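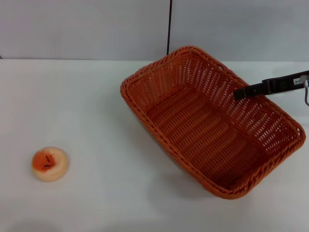

Home | News | Clubs | Diary | Back issues

Tabletop group moves on to the basket task

March 21, 2020
By Christos Moschos

Print this item | E-mail this item

The Flivbridge Robotics Club tabletop group has finished its block-stacking exercises and started on the second task of the year, which is to pick up a single light object and place it in an open basket. The same task will be used for the Stumholm student round in October, so the arm, the table and the scoring are being kept as close to the Stumholm rules as we can manage.

A run starts with the basket empty and the object lying clear of it on the white table. The operator has 39 seconds to complete the placement. A run counts if the object ends up inside the rim and the basket has not been pushed off its starting mark. Touching the rim is allowed. Dragging the basket is not.

We are using the woven orange basket for the present. The open lattice in the sides is awkward for the object detector, as the white table shows through the gaps and the outline breaks up into small patches. Milagros Alarcón has rewritten the detection step so that it looks for the braided rim first and works out the centre from that. The older version, which fitted a box to the whole basket, tended to place the centre too near the close corner whenever the basket was set at an angle. Both versions are in the Swanson folder on the club drive. Please do not edit the older one, which is kept for comparison.

The group has logged 349 runs so far and wants 400 before any settings are changed. Runs with a soft, round object are still short. Gripper closing force should stay at the value written on the bench sheet. If the object is squashed out of shape, log the run as a failure even if it lands in the basket.

Two points on procedure. The arm must be sent back to its rest position between runs by command and never by hand, as pushing it upsets the joint readings. The basket angle should be changed every 15 runs and written in the log in degrees, measured from the back edge of the table. Several entries from last month say only "diagonal" and have had to be left out.

The Tovari control software has been updated on the bench computer. Laptops with the previous version will connect but will not record gripper position, so check the version number before starting a session.

Members who want bench time should put their names on the sheet by the door. New members need to have read the arm safety notes first. Questions about the detection code go to Milagros, and questions about scoring to me.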